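Piltard Bench Guard Kit for two-arm cells

Sold by Sellenton Supply
Order in singles or in packs of 3
Price on request. Stocked, normally sent the next working day.
Page last checked 8/12/26

What it is

A set of parts for putting a bit of order round a pair of small robot arms on a table. You get cable clips, a raised-lip spill tray, floor tape, a laminated limits card and a logbook. It is meant for labs, colleges and small workshops that run arms at bench height with people walking past.

What it is not

It is not a safety system. We sell a lot of things with the word "guard" on the box and most of them guard very little. The tape won't stop an arm. The card won't stop one either. If your risk assessment says you need a fence, a light curtain or a scanner, buy one of those and come back for the clips afterwards.

You may also have been told that an arm sold as "collaborative" needs nothing round it. We don't accept that and we don't think you should. The arm is only part of the job. Whatever it is holding has to be assessed too, along with whatever it might knock over and the leads trailing behind it. A soft-edged arm with a needle in its gripper is a needle.

In the box

Cable clips, screw-down, pack of 40
Spill tray, white, with raised lip
Floor tape, yellow and black, one roll
Limits card, A4, write-on
Logbook with numbered pages
Fitting sheet (please read it, it is short)

Sizes and limits

Tray takes containers up to 70 mm across the base
Clips take a single lead or two thin ones
Clips tested by Siregar for 4,000 open-and-close cycles, at room temperature, with clean clips. Yours will get dirty. Expect fewer.

Where it helps

Liquid work, mostly. Drawing up and dispensing with a syringe is a popular bench task and people tend to set it up straight on the tabletop, with the leads left to lie where they fall. Drips reach further than you'd think, and a loose lead that gets dragged can take a cup with it. Keep mains adapters off the wet side of the table and put the tray under every open container, including the spare one you swear you won't touch.
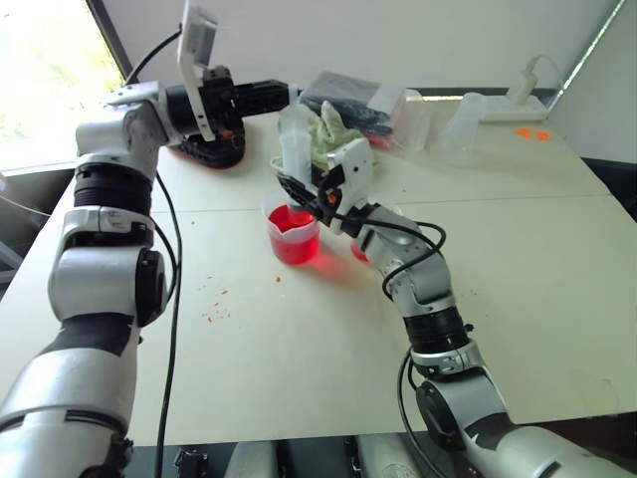
Do I need to do a fresh risk assessment if I only change what the gripper is holding?

Treat it as a new task and assess it again. Swapping a block for a syringe changes what can hurt someone and what can be spilt, even when the arm, the speed and the program stay the same. Write the change in the logbook with a name beside it.

Good practice, as far as we'd go

Set the speed limit before anybody sits down to work. Write it on the card in pen.
Test the emergency stop at the start of each session, with the arms moving slowly and nothing in the grippers.
Use coloured water while you are proving a liquid task. Leave the real stuff in the cupboard until then.
Clip every lead with enough slack for the arm's full reach, and check at both ends of the travel.
Wipe down between runs. Old marks hide new drips.

On certificates

The kit carries none. We get asked for a "compliance pack" most weeks, and there is no sheet of paper we could put in a box of clips that would make your cell compliant. Melati Menon on our technical desk will look over a layout drawing and tell you what worries her, but she won't sign it.

Goes with

Utero drip mat, cut to length
Spare logbooks
Spare clips, pack of 40

Returns

Unopened kits only. Tape and used logbooks can't come back.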